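Wellwood Training and Assembly Center
Workstation Safety and Housekeeping Checklist, Form 932
Area: Bay 4, table and surrounding floor
Inspection period: May 2024
Completed by: Macarena Medina
Reviewed by: Estela Ibarra

Results are entered as Satisfactory, Action Required, or Not Applicable. A comment is mandatory for every entry marked Action Required and is encouraged for all others. Items carried over from the previous inspection keep their original wording.

Section A. Parts and Materials at the Table

A1. Only the parts needed for the current task are on the work surface.
Result: Satisfactory
Comment: Parts for other tasks were in the Thygesen cabinet, which was closed and labeled.

A2. Flat parts are free of raised edges, splinters, and exposed fasteners.
Result: Satisfactory
Comment: The long black panel has thin, straight edges. Its face is slightly rough and should be wiped with a dry cloth only, as lint from paper towels collects on it.

A3. Foil, tape, and similar wrappings are secure and have no sharp corners.
Result: Action Required
Comment: The silver band on the rim of the large round part is crinkled. Run a gloved finger along the full rim before each session and trim any lifted corner. The part may stay in use in the meantime. 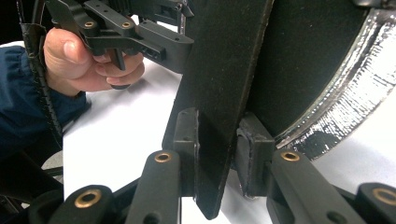 Section B. Table and Work Board

B1. The table is stable and does not rock when leaned on.
Result: Satisfactory
Comment: Tested at all corners. The leveling feet were adjusted in the previous period and have held.

B2. The work board lies flat and does not overhang the side where the operator stands.
Result: Action Required
Comment: The board is large for this table. The near edge should be checked for overhang at the start of each shift and the board pushed back if needed. Estela Ibarra has asked Ukomard to quote for a smaller board with rounded corners.

B3. Lighting at the work surface meets the site minimum of 500 lux.
Result: Satisfactory
Comment: Measured with the site meter at the center of the board with the overhead lights on. No task lamp is required.

B4. The operator can reach all parts without stretching or twisting.
Result: Satisfactory
Comment: Small parts are to be set out in the middle of the board. The operator should not have to lean over the rails to retrieve anything.

Section C. Floor, Walkways, and Cables

C1. Bay number and hazard striping are legible.
Result: Satisfactory
Comment: The black numeral and the yellow-and-black striping can be read from the walkway. No repainting is needed this period.

C2. Cables on the floor are routed clear of foot traffic and tied or covered.
Result: Action Required
Comment: Loops of black cable are lying on the carpet beyond the table, to the left of the gray stand. Coil the excess, secure it with hook-and-loop ties, and route it along the rear of the bay. Covers are in the Anidum supply bin by the east door.

C3. Cables that hang over the edge of the table have enough slack and do not catch on clothing.
Result: Satisfactory
Comment: Operators should check the cables near both wrists before sitting down or stepping away. Sleeves are to be fitted at the cuff.

C4. A clear gap of at least 300 mm is kept between the table and any freestanding item.
Result: Satisfactory
Comment: Measured to the nearest foot of the stand. 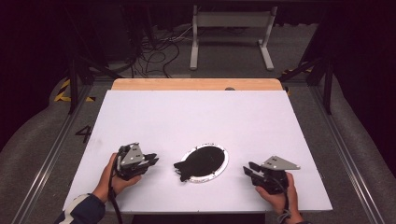

Bay 4: work board, table, and floor markings.

Section D. Cleanliness of Surfaces

D1. The work surface is free of dust, residue, and adhesive.
Result: Satisfactory, with comment
Comment: See the note that follows.

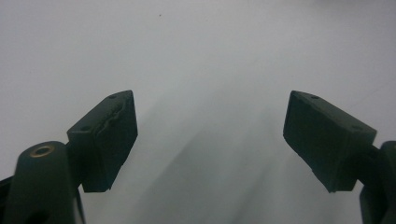
Surface cleaning in Bay 4 follows the same schedule as the other bays, with one wipe-down before the first session and one after the last. Mild soap and water are sufficient, and solvents are not permitted on white surfaces. The standard for a pass is a surface with no visible residue under normal lighting. On the matte off-white area one tiny dark speck was noted, and the remainder was clear. A speck of this size does not fail the item. It should be wiped at the next cleaning and, if it does not lift, entered in the surface log as a permanent mark so that it is not reported again.

D2. Cleaning supplies are stored away from the work area and labeled.
Result: Satisfactory
Comment: One spray bottle had a faded label, which was replaced during the inspection.

Section E. Actions

A3, foil-like band on round part: shift lead, before next session.
B2, board overhang: shift lead, daily until the replacement board is approved.
C2, floor cables: Macarena Medina, within the current period.

Entries marked Action Required will be inspected again by Estela Ibarra. The completed form is to be kept in the bay binder, with a copy sent to the Wellwood safety office.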